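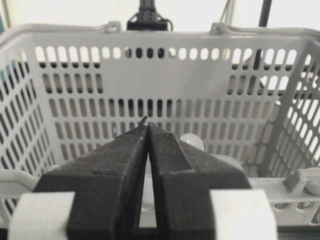 A thin gap, with something pale on the other side.

Room to Open the Door
By Wenjie Tang
6th August

The parking lot behind the Hodcombe library was repainted this spring, and it now holds 60 cars. It used to hold fewer. The lot itself did not grow, so you can work out what happened to the lines.

I drive a car of no great width and am of no great width myself, and I can no longer get from one to the other with any dignity. Last week I left by the passenger side, climbing over the gear shift with four library books and a melon. A man in the next car watched me do it. He was waiting his turn, having first parked too close on my left and then found that his own door opened onto a pillar.

I would like to speak up for slack. I mean the bit left over: the foot of pavement beside the car, the ten minutes between one meeting and the next, the blank inch down the side of a page where my grandmother wrote "no" next to things she disagreed with. All of it is being used up, and the people using it up seem very pleased with themselves.

At my old job at Unitz we had a calendar that would find "unused time" and offer it to other people. Unused time was when I thought about things. It was also when I ate. Once the calendar had been at it for a season, I was attending so many conversations about work that the work had to be done at home, in my pajamas, in time the calendar had not yet learned about. I was praised for my availability, which is a word we otherwise use for rental vans.

Restaurants have caught it too. I have a soft spot for Dai, where the soup is good and the owner remembers who takes chili oil, but the tables there have been moved together until the whole room is having one dinner. In December I sat through a couple's breakup at such close range that I felt I should offer a view. They had come for a private talk. They got me, a plate of dumplings, and on the other side a birthday party of accountants.

The argument for all this is always the same, and I will be fair to it. Space costs money. More spots in the lot means more people at the library, and I am for people at the library. An empty table pays no rent. When I complained to the town about the lines, I got a polite letter back saying that demand had been high and that the new layout made better use of the existing area. I have no doubt it does. I would only ask who is doing the using, and whether any of them have hips.

What gets lost is hard to put in a letter. Slack is where the mistakes go. You need it when the bus is late, when the child has taken off one shoe, when the sofa turns out to be the size it said on the label. My neighbor ordered a bookcase from Furkomow for an alcove he had measured with great care. It fit so exactly that it went in and has never come out. There is a sock behind it. He can see the sock. He has made his peace with the sock, he says, though he mentions it a good deal for a man at peace.

I know I am a hypocrite here. I own 2,000 photographs of a dog who mostly looked the same. My kitchen drawer opens only if you slide a flat hand in first and press down on the whisk. Given any empty shelf, I will have it full by supper.

But I don't charge admission to the drawer, and I don't tell people it has been improved.

So here is my modest request to the town, which plans to repaint the lot behind the post office next. Leave the lines where they are. If a few of us have to circle the block, we will circle it, and complain, and arrive late. We'll get out on the driver's side.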